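How I Finally Got My Kitchen Stuff Under Control

I live in an apartment in Gorelport, in a building that went up in 1917, and whoever laid out the kitchen clearly ate all their meals somewhere else. There are 2 cabinets, one drawer that sticks, and a pantry shelf so deep that things go in there and get forgotten for years. I've reorganized it more times than I want to admit. This is the way that has lasted, so I'm writing it up for my sister-in-law and anybody else who keeps buying a fourth jar of cumin.

You'll need an afternoon, a couple of empty boxes, a damp cloth, masking tape and a marker. Don't buy any bins yet! I know the bins are the fun part. They come at the end.

Step 1: Pull everything out

Everything, including the stuff on top of the fridge. I start around one, after lunch, so I'm not trying to cook in the middle of the mess. Do one cabinet at a time if your counter is small, but don't put anything back until all of them are empty. The first time I did this I cheated and left the baking things where they were, and of course the baking things were the whole problem (five cake pans, I bake maybe one cake a year).

While the shelves are bare, wipe them down and let them dry. If you use shelf liner, cut it now. I like the plain ribbed kind that comes on a roll from Mockus, the hardware store by the bus depot. It cuts with regular scissors and you can rinse it in the sink.

Step 2: Sort by when you use it

Most guides tell you to sort by type, all the bowls together, all the bottles together. I did that for years and it looked lovely for a week. What works better for me is sorting by how often my hand reaches for the thing. Every day, every week, a few times a year, and never.

So my everyday pile is a weird mix — a colander, a bowl, a plate, the ketchup — and they all end up living within arm's reach of the stove even though they have nothing in common. 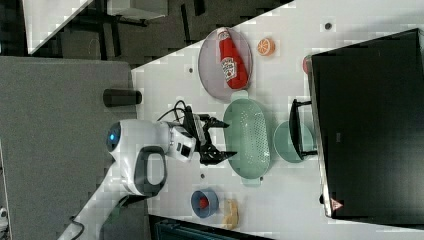
Step 3: Deal with the never pile

Be a little bit ruthless here. If I haven't used something since last November, it goes in a box with tape across the top, and the box goes in the hall closet. If I go digging for something in it, that thing gets to come back. Whatever is still in there when the holidays are over gets donated.

Check dates on anything edible while you're at it. Spices don't exactly go bad, but rub a pinch between your fingers and sniff. No smell, no flavor, out it goes.

Step 4: Assign the shelves

Stand where you normally stand to cook and reach out without moving your feet. Anything you can touch is prime space and belongs to the everyday pile. Weekly things go one shelf up or down. The few-times-a-year stuff can go way up high, heavy pots down low so you're not lifting them over your head.

Put a strip of masking tape on each shelf edge and write what goes there. It looks ugly, leave it on for two weeks anyway. I moved my mugs three times in that stretch, and all I had to do was peel a piece of tape.

Step 5: Now buy the bins

Measure first. Depth too, and measure the door opening, which can be narrower than the shelf. I once carried home a set of Filis bins that fit the shelf perfectly and would not go through the door of the cabinet, no matter how I tilted them.

For the deep pantry shelf I use two long open bins, pulled out like drawers. Cans in one, dry goods in the other. The turntable I had in there before kept flinging the vinegar off the back.

Keeping it that way

Ten minutes at the end of the month, usually while the pasta water heats up. I put strays back, look through the fridge door, and start a shopping list from whatever's low. If something keeps landing in the wrong spot, I give up and let it live there. The scissors are in with the tea now and it's fine.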